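Randia hand unit: set-up and care notes

README for the bedding set, revision 4
Maintained by Ngan-ling Sin. Last edited 6th January.

Scope

These notes cover the hand-held gripper used for the bedding set: how it is set up before a session, what to check between sessions, and what to do when the fingers stop meeting properly. The file layout of the recordings is described in a separate README in the data folder. The bench version of the gripper, which is bolted to the arm in the Vumville workshop, uses the same fingers but has its own notes.

Parts

Hand unit, one per operator.
Finger pads, supplied in pairs. Left and right are not interchangeable.
Pivot pins and caps.
Hex key and the small torque driver, both kept in the lid of the case.
Alignment card (Fletico print, matt side up).

Pads worn on one side only should still be replaced as a pair. Spare pairs are in the drawer marked Ki.

Set-up before a session

1. Wipe both pads with a dry lint-free cloth. Do not use alcohol on the pads; it hardens the surface and fleece starts to slip.

2. Open and close the fingers by hand 5 times. Travel should be even on both sides. A click at the start of travel usually means fluff under one of the lower pivots.

3. Check the pivot caps. Each should sit flush and should not turn under a fingertip. If one turns, remove it, clean the seat and refit it with the torque driver. Do not use thread lock.

4. Close the fingers on the alignment card. The tips should touch along their full width. If they meet at one corner only, go to "Fingers out of line" below.

5. Go to the bed or table to be recorded and hold the unit over the work with the fingers open. Both pads should be in view, leaning in towards each other by the same amount, with cloth showing in the gap between them. The view at the start of a blanket task, with beige fleece under the fingers and the blue patterned bedspread behind:

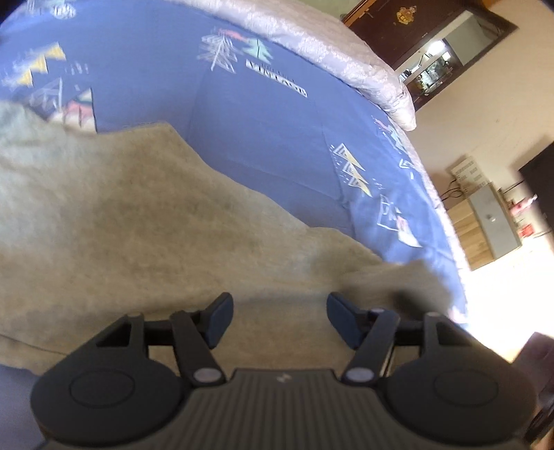 6. Start the recording, hold still until the indicator goes steady, then begin the task.

Between sessions

Fleece sheds. After any task with fleece or towelling, turn the unit over and clear the linkage with the soft brush, working outwards from the body. Compressed air is not to be used — it drives the fibres into the pivots.

Pads are logged by number of closes. Replace at 200 closes on rough cloth, or sooner if the edge is rounded. The old figure in the June revision was too high and should be ignored. Pads on smooth cotton last longer, but no separate limit has been set.

Fingers out of line

Loosen the screws on both finger brackets by a quarter turn. Close the fingers on the alignment card and hold them closed. Tighten left, then right, then left again. Open, close, and check the card.

If the tips still do not meet, the likely cause is a bent bracket. Brackets are not to be straightened. Fit a new one and write the change in the log with the unit number.

After any bracket change, repeat steps 2 to 5 and record the calibration clip again. Recordings made between the last good check and the change should be marked "suspect" in the index. They are kept, but left out of the training split.

Known faults

Unit 9: stiff on the left side from cold. Loosens after a few closes. Pivot pins on order.
All units: the pads pick up static from fleece in dry rooms. A slightly damp cloth on the blanket, not on the pads, reduces it.

Changes in this revision

Pad limit lowered.
Order of tightening added to "Fingers out of line" (Chukwuemeka Nwachukwu).
Alcohol removed from the cleaning list.

Corrections to Ngan-ling Sin, with the unit number and the log page.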